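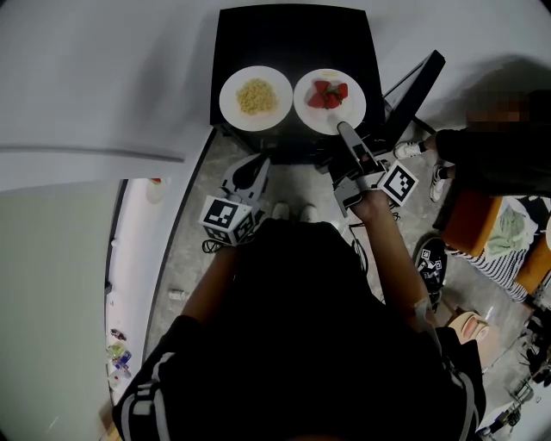 Damian Kaczmarczyk, commenting on the March draft, held that a plate of strawberries is one item to the person serving it and many to the person clearing it, and that the two should be scored apart. We adopted the suggestion in the present section.

4.2 Plated foods: heaped and grouped

Figure 3. Two round white plates side by side on a small black table: small yellow grains heaped on the left, strawberries with their green tops on the right.

Foods were sorted by how they sit on the plate. A heaped food is made up of small pieces whose outline is that of the mound. A grouped food is made up of pieces that can each be picked out by eye, as with the strawberries in Fig. 3. The Jurkcombe set holds 2,719 plate records, of which 1,063 were classed as heaped and 700 as grouped; the remainder were single portions or mixed plates and are treated in 4.4.

Stray pieces were recorded separately. A few pale yellow crumbs lie near the top of the strawberry plate in Fig. 3, and under the Edberg rule such a plate keeps its main class and is given a secondary mark. Plates were not wiped before scoring. Fruit was left with its leaves on, as trimming changes both the height of the group and the way it settles against the rim.

Two raters scored a subset of 500 records. Most disagreements concerned shallow mounds spread close to the rim.

Contact: Sovmont Tableware Studies | © Cabrera Papers | Back to top
Home Issues Authors Search
Comments (2) Shares (7)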